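3.2 Planning the purchase

When we sat down in July to plan the second workcell, we had 36 lines on the shopping list and one big one (the arm) that everybody wanted to argue over. I was far more worried about the small stuff! Rafferty quoted us 15 weeks for fixtures, and Ilik wanted payment up front, so the order in which we bought things mattered nearly as much as the total.
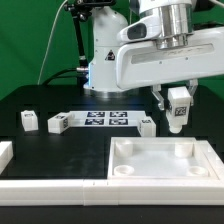
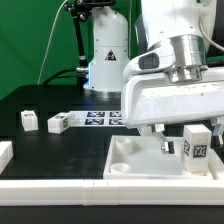

Figure 4. Block and tray work at the cell, with the printed marker sheet on the table.

Our budget split the cell into things we could make and things we had to buy. Markers fell in the first group, and I'd put them there again – a sheet with four of them, like the one lying on the black tabletop in Figure 4, costs next to nothing to reprint, so we gave it no line of its own. Trays were harder to place. Fanevano offered a set for 776 euros, delivered, and we set aside 90 more for spares, which I still think was a bit mean of us.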